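家庭と売り場の片づけ作業、小型アームの評価結果を公表　ステルム研究所

フロマルポルトに拠点を置くステルム研究所(Stelum)は3月、小型のロボットアームを用いて、家庭や店舗における簡易な片づけ作業がどこまで自動化できるかを調べた評価事業「ビヴェフベルク(Bivevberg)」の中間報告を公表した。報告は、机の上に散らばった小物をつかみ、所定の容器へ移す作業について一定の進展を認める一方、現時点で人の立ち会いなしに日常業務へ導入することは時期尚早であると結論づけている。

評価は12週間にわたって行われ、玩具の片づけ、食卓の整理、衣類の仕分け、返却商品の棚戻しなど、6種類の作業が対象とされた。このうち最も多くの時間が割かれたのが玩具の片づけである。形や大きさの異なる小物が混在し、置かれる向きも毎回変わるため、家庭内の作業の難しさをよく反映する課題として選定された。試行には市販の工業用機ではなく、部品を3Dプリンターで造形できる低価格帯のアームを採用している。導入費用が家庭や小規模店舗の負担できる範囲に収まらなければ、評価の意義が薄れるとの判断による。

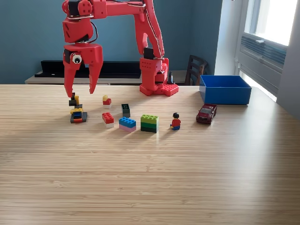
同研究所によると、玩具の片づけについては計205回の試行を実施した。一回の試行は5分で打ち切ることとし、時間内に対象物をすべて容器に収めた場合のみ成功と数えた。成功した試行は全体の半数を超えたものの、後半の期間に限っても、担当者が期待した水準には届かなかった。失敗の内訳では、つかみ損ねが最も多く、次いで運搬中の落下、隣接する物への接触が続いた。

報告が特に紙幅を割いているのは、窓からの光の影響である。日差しの強い時間帯には机の表面に明るい反射が生じ、対象物の輪郭の推定に誤差が出やすくなる。午前と午後で成績に差が見られたことから、研究所は後半の試行において、時間帯ごとに学習用の記録を取り直した。この措置により差は縮小したが、解消には至っていない。工場のように照明を一定に保てる環境と、天候や時刻によって条件が変わる住宅とでは、求められる性能が根本的に異なると報告は指摘している。

物の形状も成績を左右した。直方体に近いブロックは比較的安定してつかめたのに対し、複数の部品を不規則に組み合わせたものや、人形のように重心の位置が分かりにくいものでは、指先の当て方によって結果が大きく変わった。いったん持ち上げた後に部品が外れた試行もあり、報告ではこれを失敗とは別の区分として集計している。片づけの際に子どもの作品を壊すことが許容されるかどうかは、技術上の成否とは分けて検討すべきであるとの考えに基づく。 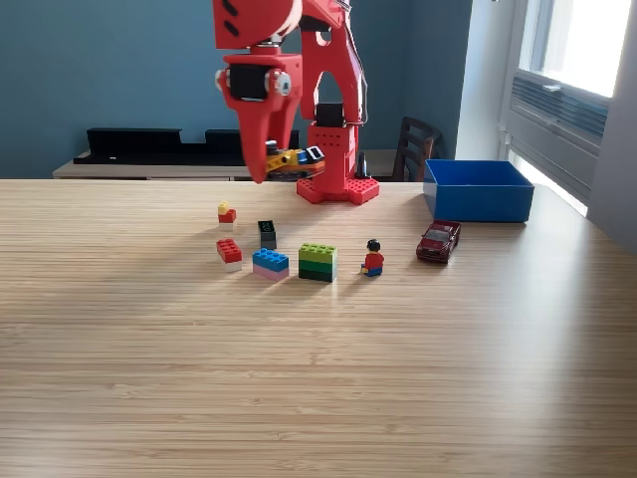 組み立てられたブロックをグリッパーで保持するアーム。机上にはブロックのほか、人形や模型自動車が並ぶ。

事業責任者のイムケ・ロイター氏は公表にあたり、「一つの物を容器に移すという動作だけを見れば、機械は十分に実用的な段階に近づいている。課題は、その動作を散らかった机の上で、やり直しも含めて最後まで続けられるかどうかにある」と述べた。同氏はまた、作業の終了を機械自身が正しく判断できない事例が残っていることを挙げ、対象物を机に残したまま停止する例と、すでに片づいた机に対して動作を続ける例の双方を今後の改善項目に含めるとしている。

店舗向けの作業については、生活雑貨店を運営するモケティ(Mokgethi)が協力した。同社は閉店後の売り場を提供し、来店客が別の棚に戻した小型商品を元の位置に返す作業の評価に参加した。報告によれば、商品の識別はおおむね良好であったが、棚の奥行きが限られる場所では腕の可動範囲が不足し、従業員が位置を直す必要が生じた。所要時間も従業員の手作業を上回り、人件費の削減効果は確認されていない。同社は、営業時間中の利用は検討しておらず、当面は閉店後の補助的な用途に限って協力を継続する意向である。

安全面では、評価期間中に人身への影響を伴う事象は報告されていない。ただし研究所は、全試行に担当者が立ち会い、いつでも電源を遮断できる体制を取っていた点に留意を求めている。家庭での利用を想定する場合、幼児や動物が作業範囲に入る可能性を前提とした設計が不可欠であり、今回の結果をもって家庭内での安全性が示されたと解釈すべきではないとしている。 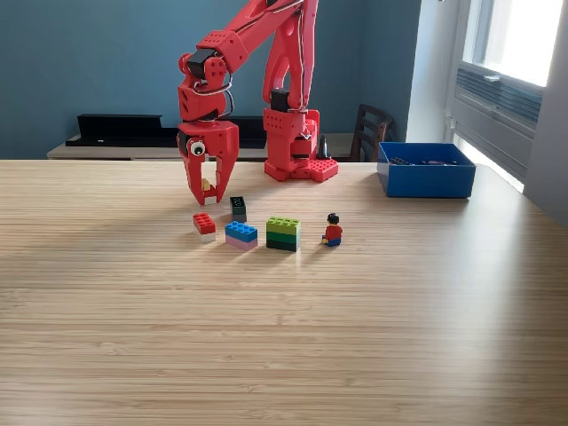 バスティアン・ブランデス氏は、今回の報告について、成功の基準を厳格に定めた点を評価しつつも、比較の対象が不足しているとの見方を示した。同氏は、親が子どもと一緒に片づける場合にどれほどの時間を要するのかという基礎的な記録がなければ、機械が役に立つかどうかを利用者が判断することは難しいと指摘する。さらに、容器に入れるまでを片づけと定義するのか、種類ごとに分けるところまで含めるのかによって、必要な技術も費用も大きく変わると述べ、次の段階では仕分けを含む課題を設けるよう求めた。

研究所はこうした意見を踏まえ、最終報告に向けて人による作業の記録を追加する方針である。比較には同じ机、同じ小物、同じ制限時間を用い、参加者はフロマルポルト市内の家庭から募集する。あわせて、薄く平らな物や柔らかい物をつかむための指先部品を試作し、玩具の片づけと衣類の仕分けの両方で試験する。

中間報告の本文および集計表は、同研究所の資料室で閲覧できる。造形用の部品データと試行手順書については、最終報告の公表に合わせて公開の範囲を決定するとしている。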